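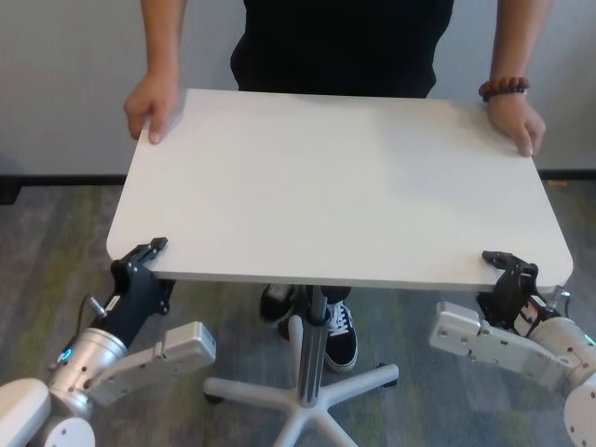

HOME & WORK | Small Furniture

The little table that won't stay put

One leg in the middle, wheels underneath, a top just big enough for a laptop and lunch. The pedestal table on casters used to belong to hospitals and hotel breakfast rooms. Now it's in bedrooms, hallways, rented offices. I've moved three times with one. Would move a fourth.

My own came from a clearance floor in Wenden, the kind of place where office furniture goes after the lease runs out. White top, rounded corners, gray pole, star base. Paid 200 for it, which felt like a lot until I looked at what the new ones cost. The Winener showroom across the road had something similar at 300, without a matching chair, and a fancy one with a lift motor that I didn't even turn the tag over on.

Why white? Everybody asks. A matte white top shows coffee, pencil, the blue off new jeans. It also goes with everything and bounces a bit of light back at you on a gray morning in March. Wipe it at night. Takes ten seconds. Skip the scrubbing sponge, it leaves shiny patches and those are forever.

The corners matter more than the color. Go round. In a narrow room you will walk into this table, at hip height, in the dark, carrying something. Square corners look sharper in the catalog and that's the whole trouble with them.

Moving it

A table on wheels still gets picked up. Door sills, thick rugs, the two steps down to my kitchen. And on carpet small casters sink in and drag, so half the time you're lifting anyway.

Take it by the top, one hand on each back corner, fingers hooked well under the edge, thumbs on top. Somebody on the opposite edge if you've got somebody. Then up together, a couple of inches is plenty, and walk slow. The weight all hangs down in the middle where the pole is so it wants to swing like a bell. Let it settle before you turn.

Wear real shoes. Canvas sneakers are fine, socks are not. The legs of a star base stick out further than you think and they come down wherever they like.

Clear the top first. Yes, all of it, even the mug. I once rolled mine from window to sofa with a full glass on board and made it, then did the same thing the next evening and didn't.

What to look at before you buy

The join between pole and top. Turn the table over in the shop, or crouch and look up. A wide plate with screws near its outer edge is good. A small plate, less good, and you'll feel it every time you lean on an elbow. Press down on one corner, then the one across from it. A little give is normal with a single pole. If the far side lifts, leave it there.

Count the legs on the base. Four is ok, five is steadier, and five is what you get on most desk chairs for the same reason. Spin each caster with a finger. Hair gets in there, carpet fluff too, so ask if they pull out for cleaning – on mine they do, with a hard tug and some swearing.

Ask for the weight. A heavy base is a pain on stairs but a light one makes the whole thing tippy, and this is a piece of furniture people lean on when they get up.

Two more I tried

Gosach makes a short one, sofa height, nice slim pole. The top is deeper than it needs to be for eating off and it bumped my knees. Good for puzzles. The Quách is the pretty one – thin edge, very quiet wheels, brakes you can work with a toe. The shop wanted 1,738 for it. I sat at it for twenty minutes pretending to think it over and then went home to mine.

Putting it together

Most come flat, top in one box and pole and base in anohter. Do it upside down on a blanket. Base to pole before pole to top, get every screw started by hand, then tighten them going across, like a car wheel. Flip it with two people. Check the screws again after a month or so, they do work loose with all the rolling.

Then find it a spot by the window. It won't be there by dinner.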